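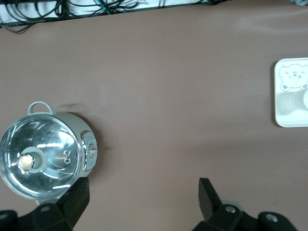

Cooking for Nine People on One Plate
An interview with Nokuthula Msimang

2025-08-09

When I came to the house in Primville, Nokuthula Msimang was sorting beans on a tray and did not stop when I sat down. She is sixty-four years old and she cooked for a living during most of her life, first in a school kitchen, later in the canteen of a company named Rendis, and in the last years for funerals, weddings and church weekends. Now she teaches. Every second week a group of young people comes to learn from her how to make a full meal with very little equipment.

I wanted to talk with her about her small book, "The Slow Side of the Stove", which was printed in April by Narkell, a press with two employees. The first printing was 401 copies. I asked her why such a strange number.

"They ordered 400 and the printer sent one extra," she said. "It had a crooked cover. I asked to keep that one. It stays in my kitchen, so it can get dirty."

The book has 31 recipes. Most of them are stews, beans, porridge and steamed bread. She told me that the press wanted 50 recipes at the start, and she refused.

"I do not know 50 recipes. I know maybe ten, and the rest are the same recipes when there is less money or more people. If I wrote 50, I would be lying in 19 of them."

She grew up as the third of seven children. Her mother worked in another part of the city and left before it was light, so the cooking was done by her grandmother, and then, little by little, by Nokuthula. She made her first complete meal when she was eight. It was samp and beans, and she forgot to soak the samp.

"We ate at eleven in the night. My brothers were asleep already and my grandmother woke them up one by one. She did not shout at me. She said, you will eat it also, and you will chew. Oh, we chewed!"

Her grandmother cooked on a paraffin stove with a single flame, and the whole family was fed from it. This is where the title of my article comes from, and it is also the main subject of her lessons. With one source of heat, she says, you have to think about the order. The beans first, because they can wait. Then the meat, if there is meat. The greens at the end, when people are already washing their hands.

"My students come and they want to do everything at the same moment. They have seen this on television, four pans, everybody running. I ask them, where is the fire? You have one fire. So sit down."

I asked her to describe how she cooks dry beans, because my own are always hard in the middle. She put the tray on her knees and explained it with great patience. She covers the beans with plenty of cold water in the evening. In the morning she throws this water on the garden, puts in fresh water, brings it to a strong boil for ten minutes, and then lets it become quiet. The lid is never fully closed. The tomato is added only after the beans are soft.

"Tomato too early, that is your problem," she told me. "You put the tomato with the onion at the beginning, yes? I can see it in your face."

It was true. I have done it for many years.

About salt she is less strict than I expected. Her grandmother believed that salt makes the bean hard, and she taught the same thing for a long time. Then one of her students, a young man who drives deliveries, salted the soaking water by mistake and was too shy to say it until the meal was finished. The beans were very good. She was a little angry, she said, more with her grandmother than with him. In the book she gives both ways and lets the reader choose.

The school kitchen was her first paid job. She was nineteen and she washed pots for one year before she was allowed to touch food. On a normal day they served 482 children, and she still remembers this number because it was written in chalk on the wall above the sink and the cook did not like anyone to wipe it. When a child was absent, the plate went to another child who was known to be hungry at home. There was no list for this. The cook just knew it.

"From her I learned about portions. The spoon must be the same for the first child and for the last child. It sounds easy. But at the beginning you are afraid it will be too much left, so you give big, and at the end you are afraid it will not be enough, so you give small. The last children were always from the same class, because they had the longest walk. She checked my spoon for that reason."

At Rendis the work was better paid and she liked it less. The menu was decided in an office, and the food arrived half prepared, in bags. She stayed eleven years there. She bought the house in that time, and she does not complain, but in our talk she went over this period quickly and asked me if I wanted more tea.

I did want more tea. While it was made, I looked at the shelf where she keeps her books. There were not many: a hymn book, a dictionary, several school notebooks with recipes glued inside, and a thick French cookbook which she cannot read. It was a gift from Mrs. Berrada, a neighbor who moved away. Mrs. Berrada taught her to put a piece of preserved lemon in a chicken stew, and she taught Mrs. Berrada to make steamed bread. The lemon recipe is on page 40 and carries her name.

"She called me from far away when she saw it. She cried, and then she said that I put too much water. So we argued a bit. It was nice."

Her lessons are always on a Sunday afternoon, after church. She takes six students and not more. They pay for the ingredients and bring their own bowl. In the first lesson they cook nothing. They clean beans, cut onions, and learn how to sharpen a knife on the bottom of a cup. Some people do not return after this, and she finds it normal.

I asked what is the most common mistake, apart from my tomatoes.

"They lift the lid. All the time they lift it. With the steamed bread it is a disaster, it falls down flat and then they look at me. I tell them, use your nose. And use your ear also. When the water is finishing, the pot has another sound, it is more dry, a kind of scratching. If you can hear that, you will not burn the bread."

She then asked me to be silent and listen to the pot of beans from the day before, which was getting warm again behind us. I heard only boiling. She heard that it needed half a cup of water, and she added it without looking inside for long.

There is a part of the book that I like very much, and which is not a recipe. It is two pages about cooking for a funeral. She writes that the cook must arrive one day earlier and must not ask the family any question that she can answer herself. If there are no big spoons, find big spoons. If the cabbage is bad, buy another cabbage. Nobody in that house should have to think about cabbage.

"I wrote those pages in one evening," she said. "The others I wrote many times. My niece typed them and she corrected me, and I corrected her back."

Will there be a second book? Narkell has asked her. She answered that she has enough for a small one about bread, but first she must try again some things her grandmother made and which she only remembers by taste. One is a sour porridge with a smell she describes as "a little like rain." She has tried it four times this winter. The third time was close, and she did not write down what she did.

Before I left, she gave me a bag with the beans she had cleaned during our talk. They are now in cold water in my kitchen. I have hidden the tomatoes.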